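Ticket 423 — Clilley dishwasher, plates come out with white film
Opened: 2020-12-10
Status: open, waiting on part
Unit: Clilley built-in, 3 years old, rental flat, Hirvonen building

Problem as reported

Tenant says everything has a chalky film after a normal cycle. Glasses worst. No error code on the panel. Started a few weeks back, got worse fast. Tenant uses Gradano tablets, same brand all along.

Step 1. Basics

Filter pulled and rinsed. Some gunk, not terrible. Spray arms spin free, holes clear except two on the lower arm, poked those out with a toothpick. Ran the quick cycle. Film still there.

Step 2. Rinse aid

Dispenser was full. Dial set at lowest, bumped it up to the middle. Ran again with a half load. Slightly better on the glasses, no change on the bowls.

Step 3. Salt

Salt light was off so tenant figured it was fine. Opened the cap — no salt at all, just water. Light is probably dead or the float is stuck. Put in 600 grams, wiped up the spill, ran a rinse with nothing in it so the loose salt dosn't sit on the steel.

Step 4. Hardness setting

Was on the factory default. Building water is hard, test strip went to the darkest band. Raised the setting by two. Panel needs the start button held down while you switch on, took me a few tries, manual is wrong on this for this model.

Step 5. Hand wash compare

Wanted to know if it's film or etching. Film comes off with vinegar, etching does not. Did one of the green plates by hand with vinegar, then plain water, and used a black plastic rack for drying.

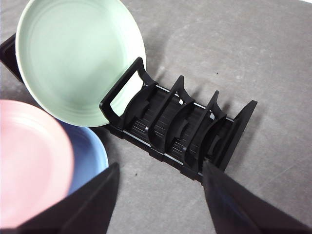 Step 6. Result

Vinegar took it off the plate, so mineral film there. Two of the tenant's older glasses stayed cloudy, those are etched and won't come back. Told tenant.

Step 7. Full cycle, new settings

Normal program, full load, one Gradano tablet. Big improvement. Still a faint haze on the top rack. Water temp at the kitchen tap was 153 F after running a while, so not a cold supply problem. Turned that down at the heater, way too hot for a tap.

Still to do

- Salt sensor. Ordered from Surkeck, back order, they say February.
- Until then tenant checks salt by hand once a month, ignore the light.
- Descale run with citric acid, next visit.
- Check if the other Hirvonen units are still on default hardness, I bet they all are.

Leaving ticket open till the sensor is in. If the film comes back before then check salt first, then the cap seal, it felt a bit lose when I screwed it on.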